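Eleven Weeks at the Citizens' Academy

The Fitascombe Police Department runs a free class for residents every spring, and this year I took it. I would like to say civic duty moved me. The flyer was taped to the door of the Zurnska bakery, I was in line a long time, and I'd read everything else on the door.

The application was two pages. It asked whether I had ever been convicted of a felony and whether I had any food allergies, in that order. I said no and walnuts. A letter came back telling me I had been accepted, with a parking pass and a map to a building I have driven past almost every day since I moved here.

We met on Friday evenings in the training room behind the station. The chairs have the little fold-down desks, sized for people who have never eaten dinner.

The first night was history. The department began with one town marshal who was also the dogcatcher and, for a stretch, the dentist. There was a slide of his badge. There was a slide of a different badge, which somebody in the back row preferred, and that took up a surprising amount of the evening.

After that it got better. We had a night on traffic stops, and I played the officer. The driver was a patrol sergeant in a ball cap who had clearly been waiting all year for this. I walked up to his window, forgot to say why I'd stopped him, forgot to ask for his license, and told him to have a good night. He drove off across the parking lot with what I was later told was a pistol on the passenger seat (rubber, blue, very visible). I had complimented his car.

Radio night I liked best. The dispatch center runs on a system called Jilluvness, and it chirps. Every new call gets a chirp, every update gets a smaller chirp, and the dispatchers have stopped hearing it the way you stop hearing a refrigerator. I sat in for two hours. In that time there were three loose-dog calls, and from the addresses I'm fairly sure it was one dog making good time down Mill Street. A woman called to report her neighbor's wind chimes. The dispatcher was kinder to her than I have been to most of my relatives.

Then came evidence handling, which I expected to be the exciting one. Television has lied to all of us. Evidence is shelving. It is shelving, paper bags, tape, and initials across the tape, and then somebody comes along every so often and checks that the initials are still across the tape. Our instructor had spent 89 days one winter moving the property room from one basement to another, and she spoke of it the way other people speak of Normandy.

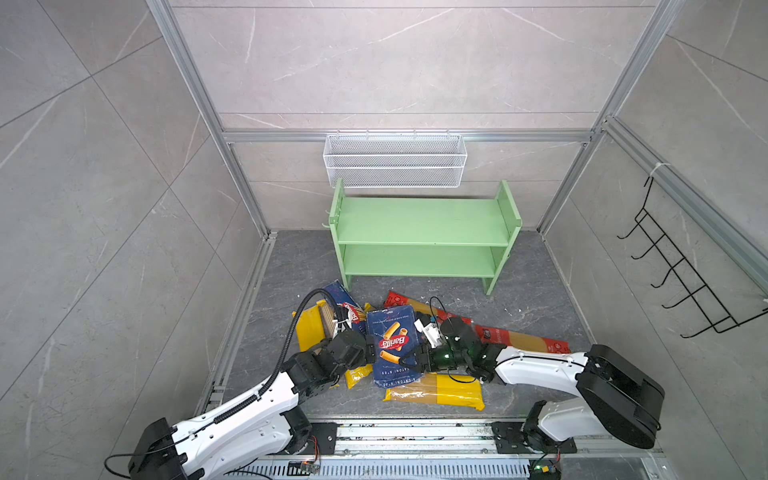 What I got wrong

I went in thinking patrol officers mostly chase people. They mostly type. The one I rode along with in May wrote a report on a dented mailbox that was longer than this post, and he had to go back and fix it when the software decided the mailbox needed a date of birth.

I also thought the ride-along would make me brave. It made me carsick. The passenger seat in a patrol car doesn't go back, there's a laptop where your right-hand thoughts would normally be, and you are not allowed to touch anything that looks interesting. Everything looks interesting. We ate gas station sandwiches behind the Mägi furniture warehouse with the windows down, and he told me which intersections to avoid, and I have avoided them ever since.

Some things I still don't love. The budget session was one chart and a joke. When a man asked how complaints against officers get reviewed, he got a long answer that circled the question twice and landed somewhere near the parking lot. He asked again the following week and got a better one, with a printed copy of the policy, so I'll give them that. I'd have liked it the first time.

Should you do it? If you live in town and have the evenings, sure. It costs nothing, and you'll understand the police log in the paper a lot better. The class holds 200 people over its lifetime of graduates, if I heard the chief right over the cake, and I'm now one of them. I have a certificate and a mug. The mug can't go in the dishwasher.

Applications for next spring are at the front desk, or on the bakery door.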